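# Wrist cameras and parallel grippers: the table-setting trials

**Wrist camera trials** are what we call the comparisons of small cameras mounted down by the gripper instead of up on a stand. I've been looking after this entry for the Studbridge bench wiki since November, so it's written from where I sit, and I'd love other people to add to it!

## Background

Most of our early work used one overhead camera, and it did fine with mugs and blocks. Cutlery was another matter. A fork seen from high up is a thin grey line, and as soon as the arm swings over it you lose it altogether. Jintana Prasertsri suggested moving the camera to the wrist, and her mounting plate (everyone just calls it the Prasertsri plate, to her embarrassment) is still the one we bolt on today. It sits 70 mm behind the fingertips and takes four screws.

## Grippers compared

We've tried two so far. The Indine is a plain two-finger parallel gripper with chunky black fingers, and I like it a lot - it opens wide, and it doesn't mind being bumped. The Ultham is slimmer and gets into tighter gaps, but its fingers flex a bit when they press on the table, and I never quite trust it with anything heavy at one end.

## Why knives are awkward

A table knife is flat, shiny and narrow, and lying straight on the wood it leaves the fingers hardly anything to get under. Putting it on a knife rest helps a great deal, as part of it is lifted clear. Then you get a new problem, which is that glazed china and polished steel both throw highlights back at the camera, and the software has to decide where one stops and the other starts. I've spent whole afternoons on this (happily, I should say).
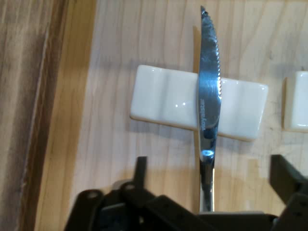 *Wrist camera view with the fingers open on either side of a serrated table knife, its blade across a white ceramic rest.*

From this close the blade's teeth are quite clear, and so is the bright glint lower down where it narrows towards the handle. That glint is a favourite trap. Our first edge finder loved bright ovals and would happily call one the end of the knife, so the grasp point came out much too far up. The grain in a wooden tabletop can fool it too, especially when it runs nearly the same way as the knife.

## Results so far

Our picking log stands at 3,231 attempts over both grippers and both camera positions. The last batch was 200 knife picks with the wrist camera, and 124 of them were clean lifts. I know that doesn't sound grand, but the overhead camera was so poor at knives that we stopped the batch early!

## Still to do

- Try a softer lamp, lower down and off to one side
- Repeat the knife batch with the Ultham on stiffer fingers
- Write up spoons - I keep putting this off

## See also

Overhead camera stand; Finger pads; Prasertsri plate (drawings)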